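Student project report: Gripper and camera comparison for two-arm floor sweeping
Semester 2, August

1. What we set out to do

The unit asked for a comparison on a real task, not on a bench. We picked sweeping with a dustpan because it needs both arms at once and one hand has to stay still while the other moves. Two finger sets were compared, the Sornon (stiff, angular) and the Luro (softer pads, wider opening). Also two camera views, head and wrist. Controller was the Mindow one the lab already uses, with default gains, so any difference should come from the fingers or the view. Should. More on that in section 4.

Task: left arm holds pan, right arm sweeps crumbs and paper bits off tile into it. 30 runs in total. 12 of those on the Luro fingers, the rest on Sornon. Not an even split, we ran out of time with the Luro set and had to hand it back.

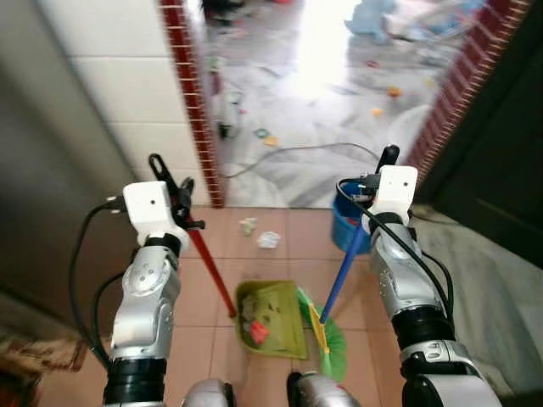
Scoring was simple. A run passed if both tools were still in the grip at the end and the pan hadn't tipped. We did not weigh the debris, wanted to but the scale wasn't sensitive enough and we noticed too late to order another.

2. Grip on the handles

Long thin handles are worse than we expected. Small slip at the fingers turns into a big swing at the far end. With the Sornon fingers the handle stayed in but slowly rotated, so the pan lip came up off the floor and crumbs went under. Re-gripping fixes it, costs time. Luro fingers rotated less but crept down the handle.

Broom side is a different problem. The load comes in bursts when the bristles catch a grout line. We lowered the sweep speed after the first few runs and didnt change it again.
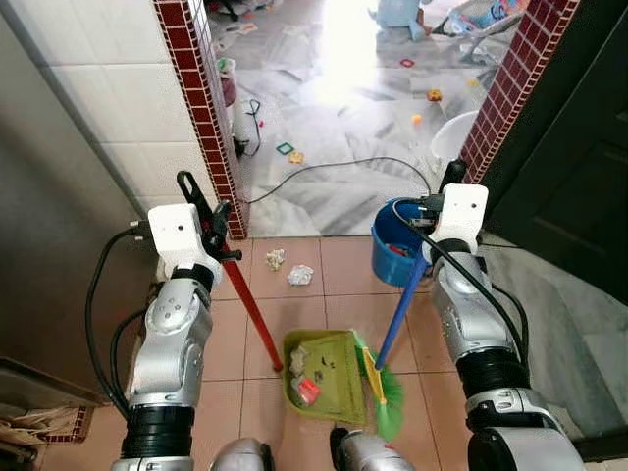 Fig. 2. Head camera. Broom bristles against the right edge of the dustpan.

The pan arm also has to push back a bit when the broom arrives or the pan just slides away. We set this with a fixed offset in the Mindow config. A force based version would be better, there's a block for it in the controller but we couldn't get it stable.

3. Head view vs wrist view

Head view won for planning. Both tools and the floor ahead in one picture, and the operator could say where the next stroke should go. Depth near the pan lip was poor though, hard to judge if the lip is flat on the tile or just above it.

Wrist view was meant to cover that. It mostly didn't. What the hand is holding takes up the middle of the picture and the useful bit of floor is hidden behind it. Exposure was also a pain, bright room behind, darker tiles in front.
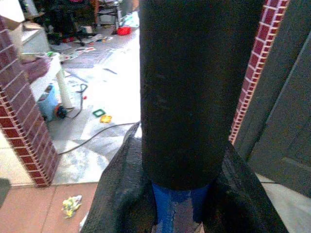 Fig. 3. Wrist camera. Held cylinder fills the centre, floor visible to either side.

Moving the camera mount outward might help. We sketched a bracket for the Nikolovski mount but it never got printed. Wrist view was still handy for one thing, seeing the fingers themselves.

4. Problems and sources of error

- Operators got better. Later runs look nicer whatever the fingers.
- Cable drag on the arms, not measured.
- Start poses were set by eye. Tape marks on the tile would of been smarter.
- Two logs were overwritten, we only have our notes for those.
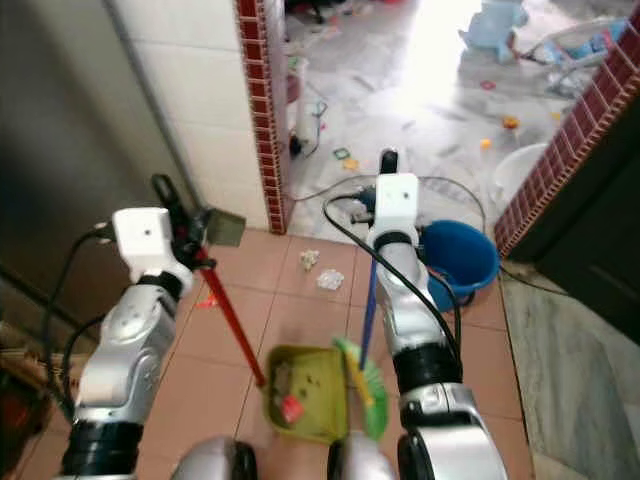 Reach was the limit we hadn't planned for. The arms work well in a fairly small patch close to the body and past that the wrist angle goes bad and the broom can't lie flat. So a run could look finished at the pan and still leave things further out, like the two crumpled white scraps on the tiles beyond the dustpan, while the crumbs in the pan itself count towards a good result. Our pass rule ignores this completely. Next group should score the floor as well as the pan, and move the base between strokes.

5. Where it stands

For holding a pan we'd take the Sornon fingers with a sleeve on the handle to stop the rotation. For the broom no clear preference, the Luro set felt gentler but the uneven split makes it hard to claim much. Head camera for everything, wrist camera as a second window for checking the grip. Config files and the remaining logs are in the project folder under Mindow, the bracket sketch is in there too (old version, hole spacing is wrong).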